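My Cabinet Checklist for the Vastden Arcade Room (With Comments)
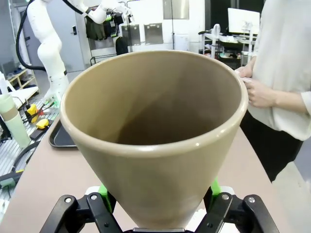 I go through this every Monday before we open the doors, and I've been asked for a copy enough times that I'm just putting it up. It's written for our room in Otville, so some of it won't fit yours. I type my notes in as I go, and I've left this week's in.

Print this page | E-mail this page

POWER AND CORDS

[x] Main switch off before any back panel comes off
OK. I also pull the plug. Call me fussy!

[x] Plugs and cords, no cracks or soft spots
Gornilville Rally has a cord that rubs on the left rear foot. Not through the outer layer, but I can see a shiny patch. Taped it out of the way for now and put a new one on the order list.

[ ] Power strips mounted off the floor
Two still on the carpet behind the puzzle row. Same as last week, I know, I know.

[x] Fans spinning, vents clear
Pulled a sock out of one. A whole sock. Fan is fine.

CABINETS

[x] Push test at shoulder height, no rocking
The old two-player platformer rocks if you lean on player two's side, and kids always lean on player two's side when they miss a jump. Turned the leveling foot down until it stopped. Check again next week.

[x] Glass and screen covers tight
All good.

[ ] Coin doors lock and close flush
The door on cabinet 17 sticks out at the bottom, enough to catch a sleeve. I bent the hinge back some – it needs a proper replacement. Machine stays off until then, even though it's the one everybody asks for.

[x] Sharp edges, loose T-molding
Glued down a strip by the start button on the racing cab. Give it a night before anyone picks at it.

CONTROLS

[x] Joysticks tight, no exposed bolts
One ball top was loose on the maze game. Hand tight is enough, don't get the pliers out.

[x] Buttons return and don't pinch
Jump button on the Timmermans cab feels mushy. It works, and the level-select screen comes up, so I'm passing it. The test menu gave me 733 presses since the last reset, so no wonder.

[x] Seats and pedals bolted down
Fine. Wiped under the pedals too (gum, always gum).

ROOM

[x] Aisles 39 inches or wider
The stool by the change machine keeps wandering into the aisle. Moved it back.

[x] Exit sign lit, back door opens freely
Yes and yes.

[x] Sound check from the counter
I set everything at 60 on the volume menu and then go by ear. The boss music on Gornilville Rally is way louder than the rest of the game, so that one gets knocked down a bit more.

STILL OPEN
Cord for Gornilville Rally
Hinge for cabinet 17
Power strips off the carpet, puzzle row

14 comments | 6 shares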